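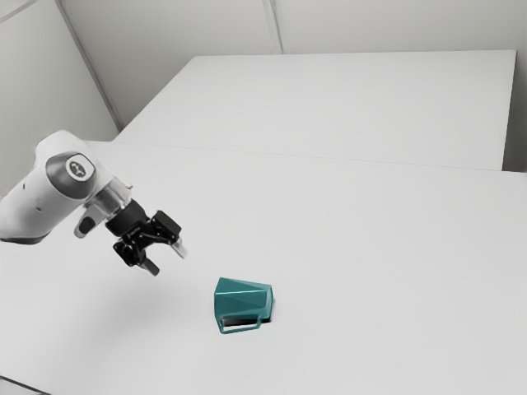 FOR IMMEDIATE RELEASE
8/21/23

Cosance Opens Sign-Ups for a Paid Year of Training for Preschool Assistants in Haverford and Edstead

HAVERFORD – Hi, I'm Ntombi Mahlangu, and I run teacher training at Cosance. I usually leave press releases to people with better grammar, but I asked to write this one myself because I've been waiting a long time to share it (and my coworkers are tired of hearing me practice it in the hallway).

Starting today, preschool and toddler room assistants in Haverford and Edstead can apply for First Classroom, our new paid apprenticeship. We have 50 places. If you get one, you keep your job, you keep your paycheck, and you spend one afternoon a week with us learning how to lead a room of your own. Your center gets money from the program to pay a substitute while you're out, so your director doesn't have to scramble and you don't have to feel guilty!

I started out as an assistant in a two-year-old room. I took my classes at night, after nine hours of snack time and shoe tying, and I fell asleep on my textbook more often than I'd like to admit. I loved the kids and I loved the work, but I nearly quit the coursework twice. So when we sat down to plan First Classroom, the first thing I wrote on the board was "no nights." It stayed there.

Last spring we sent a survey to assistants in both towns, and 344 of you wrote back. Of those, 304 said you'd go for a lead teacher job if you could train during work hours. I read every comment, including the one written entirely in capital letters. You know who you are, and you were right about the parking.

The training runs in 7 units. We start with how young children learn to talk, then go on to play, behavior, health and safety, working with families, and planning a week that doesn't fall apart by Tuesday. The last unit is all practice: you lead your own room while a mentor teacher sits in and takes notes, and then the two of you talk it over with coffee. We buy the coffee.

Esperanza Yazzie is heading up the mentor side. She taught pre-K in Edstead for years and has a gift for giving feedback that makes you want to get right back in there. "I don't want anyone performing for me," she told me. "I want to see the regular day, with the spilled paint and the kid who won't put his coat on."

Reading and assignments are handled through Diler, our online class site, which works fine on a phone. If you don't have internet at home, tell us on the form and we'll print everything for you.

To apply, you need to be 18 or older and working in a licensed center in either town. You don't need any college credits. Ask your director to sign page two of the form, which you can pick up at our Haverford office or ask for by phone. We'll call everyone who applies, whatever the answer is, and the first group starts in November.

Directors, please call me too! I'm happy to come by and talk through the substitute money, and I'll gladly read a story while I'm there.

Media contact: Ntombi Mahlangu, Teacher Training, Cosance, Haverford office

###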